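# Drullo D2 Bench Arm, for Box and Paper Work

Sold and supported by Skilstead. One arm, one clamp mount, one controller the size of a lunchbox, and a power cord that is always a foot shorter than you hoped.

The D2 is for offices that fill small open boxes with printed sheets and would like to do less of it by hand. It picks up a stack, sets it in the box and moves on. It does not fold tissue, find the missing page or have opinions about the font.

## What to budget

| Item | Price |
|---|---|
| D2 arm with clamp mount | $3353 |
| Soft two-finger gripper (Sakamoto) | $1950 |
| Cable kit, long | $200 |

Buy the long cable kit. Everyone skips it on the first order, and the second order has its own shipping charge.

Lead time is 14 weeks from deposit. We've tried calling the factory to make this shorter. They were very polite.

## Before you order

- **Measure the desk with the dividers on.** The arm needs room to swing its elbow, and a privacy panel counts as a wall.
- **Find your cable slots.** The clamp can't sit over one.
- **Send us real boxes.** Empty, full, and the one that got sat on. Rim height matters more than color, whatever marketing tells you.
- **Decide who squares the box.** The D2 expects each box to arrive straight. People do this without thinking. Machines need a $3353 reason and a corner guide, and the guide is included.

Mayu Ueda handles site plans and will mark up a sketch of your desks for free — pencil is fine, napkins are discouraged. If the sums don't work at your volume she'll say so, which our sales team has learned to live with.

Rivness service plans are sold separately and can be added after delivery.

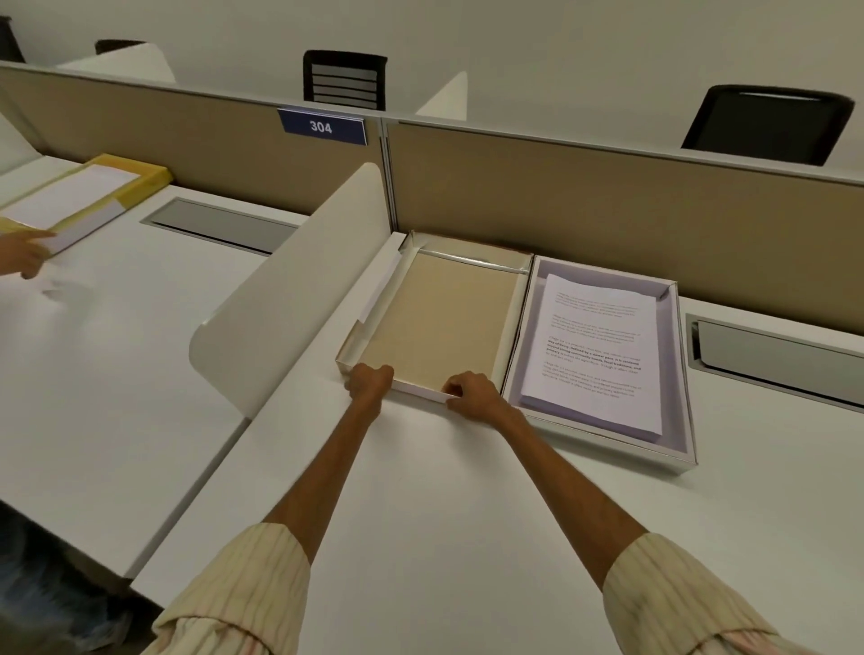 *Page last changed: April*

Packing by hand at desk 304: two open boxes side by side, printed sheets in the one on the right. For a site plan, send us a photo taken from the same seat, with your own boxes out.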